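About Us

Gakel sells the contents of other people's junk drawers, cupboards and hall closets, sorted, cleaned and put back into the world at prices that embarrass our accountant.

We started with two folding tables and a garage in Florska. The garage belonged to a relative who wanted it emptied, and who was under the impression that we would be taking things away. What we did was put everything into bins, label the bins, and open the door on Saturday morning. A man bought a colander. He came back the next week to ask if we had the matching lid, and was told, gently, that colanders don't have those. He bought a lid anyway. It was off a saucepan. We have been in business ever since.

What we do

When a household gets smaller, moves, merges or just loses patience, there is always a layer of stuff left at the bottom. The good furniture has gone to the cousins. The books have gone to the book people. What remains is the small hard goods: ladles, door stops, soap dishes, bookends, the second-best scissors, the thing that goes with the other thing. Dealers won't touch it and the dump charges by weight. Call us.

We take it by the bin. You fill it, or we come and fill it for you, and it travels to our sorting room on Opoku Street. There everything is tipped, looked over, wiped down and sent to one of 17 categories. We used to have 9. The expansion was driven almost entirely by arguments over whether a napkin ring is kitchen or decorative (it is now Table, Other, and we consider the matter closed).

If we know what an object is, it gets a price. If we don't, it goes on the Sado shelf, named after the town where we bought our first full house lot and came home with a crate of parts for a machine we never identified. Anything on the Sado shelf is a dollar. If you can tell us what it's for, and we believe you, it's free. Being believed is harder than you'd think. We've been offered four separate explanations for the brass item with the hinge, all delivered with total confidence.

What we don't do

We don't do antiques. If something turns out to be valuable we'll call you and hand it back, which has happened twice and made us very unpopular with ourselves.

We don't do electronics with frayed cords, open paint, mattresses, or anything currently alive. We will take one shoe if you bring the other one.

We don't restore. A scratch is a scratch and it goes on the ticket as "scratch." Customers seem to like this. One of our best sellers last March was a tray marked "ugly, sturdy," and we've been chasing that high through every tray since.

The bins

People ask about the bins more than they ask about us, so a word on those. They are big, deep and gray, and they get knocked around. We've tried wicker (pretty, sheds), cardboard (fine until somebody donates a watering can that still has opinions) and clear plastic, which let everyone see what was coming and took away the only suspense in the job. The gray ones have stayed. They pick up scuffs and we leave the scuffs alone. Slippery new bins let the small things slide into the corners and hide under the big things, and then somebody has to go in up to the shoulder after a teaspoon.

A bin is never as full as it looks when you pack it and never as empty as it looks when you think you're done. House rule: the last few items get the same attention as the first, even when it's late on Friday and the last few items are coasters.
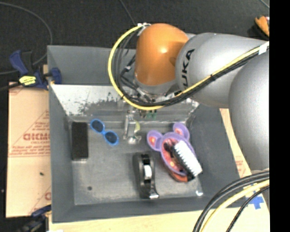
Down to the last few things in a well-scuffed gray bin.

Visiting

The shop is at the front of the Opoku Street building and the sorting room is behind it. Opening hours are Wednesday through Saturday, ten until five. We have over 200 items out on the floor at any time and no map. Regulars go clockwise. Strollers are welcome, large dogs are welcome if their tails are under some form of supervision, and there's a bench by the door for whoever got dragged along.

Bargaining is allowed on anything over five dollars. Under five dollars, please, let us have this one.

Getting rid of things

To book a bin, call the shop or use the form on the Contact page. Tell us what floor you're on and whether there's an elevator, and be truthful about the elevator. Wrap knives in newspaper and write KNIVES on the newspaper. Leave keys, photographs and letters out if you can. We do check for them and we do mail them back, but we'd prefer not to know about your uncle.

Page last updated 31 January 2023. The brass item with the hinge is still available.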